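Learning > Robotics in Practice > Chapter 5

Chapter 5: Buying a Hand

by Nandini Subramaniam

14 shares | 2 comments

I spent most of one September trying to talk myself out of buying a robot hand. We had an arm at Jumwood that did its job perfectly well with a two-fingered gripper, and the quote from Drollamico came to £3,865 for the hand alone. For that money I could have bought a drawer full of grippers (and very nearly did!).

What changed my mind was fruit. Our gripper was lovely with boxes and hopeless with anything round that bruises, and half of what our customers wanted moved was round and bruised easily. So I rang up, asked for a trial, and got the Sulemana kit for 30 days with a support line that closed at 5 o'clock sharp.

This chapter is about how to read an offer like that one. We'll go through what comes in the box, what you'll end up paying for separately, and how to plan a trial so that you learn something from it. Mine began badly. I'd read the brochure three times and never checked whether the mounting bracket would fit our wrist, so I lost around 2 days waiting for the right one – do check your bracket!

Once you're up and running, start with one object and stick with it. I know it's tempting to tip out the whole fruit bowl, but with a single apple you can watch what the thumb is doing on the way in, and with a hand the thumb is where most of your early trouble will be.

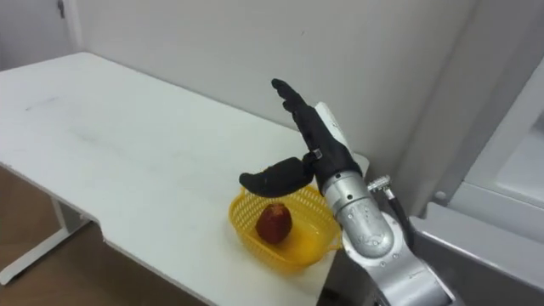
Fig. 5.1 The hand over a yellow basket, fingers straight, not touching the apple.

Keep a notebook by the arm and write down the dull things too, like how long the software took to start and who you spoke to on the phone. I did the same later with a rival kit from Flandex, and those notes settled more arguments than the spec sheets did. We'll start with the quote itself, line by line, beginning with the cable.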